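Prarkora Short Course in Household Practice
Handout 4: Crockery, and where to put it while you wash it
Filton group, November

Last time we did glassware, and most of it survived. Bring your notes on rinsing, as I shall be rude about anyone who asks again.

Reading for this session: Overgaard, the chapter on stacking. It runs to 41 pages and could have managed with 13, but the part on rims is sound.

Main points

Order of washing. Glasses, cutlery, plates, bowls, then whatever you have been pretending is soaking. Soaking is a respectable method for up to 60 minutes. Past that it is a storage arrangement.

Bowl on plate. The ordinary stack, and a decent one, provided the plate is the wider of the two. A bowl with a narrow base and flared sides will rock if you put it down off centre. Lift both together from under the plate. Lifting by the bowl leaves the plate where it was, a discovery made every term.

The tray. Use one with a raised lip. It keeps drips off the wood, and wood remembers drips for years. Scrape first — the tray is there to carry things, and it makes a poor compost heap.

Sponges. Wring out, stand somewhere airy, replace before it develops opinions. Bollex sponges are fine. So are the cheap ones.

White crockery. Shows tea, shows scratches, shows everything, and is therefore what we teach with. Grey marks from cutlery come off with a paste of bicarbonate and a little patience.
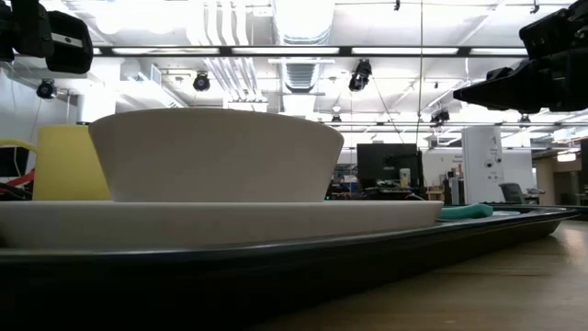 A white bowl and a white plate, in both views. 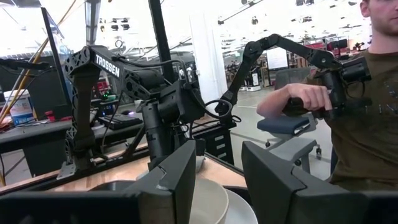 Halldóra Damgaard objects to plates coming before bowls: in her kitchen the bowls go first, while the water is still fit for porridge, and she would like the handout to admit that the order depends on breakfast. Amended for next term, under protest.

Before next session: wash one full stack at home, and note what you chipped.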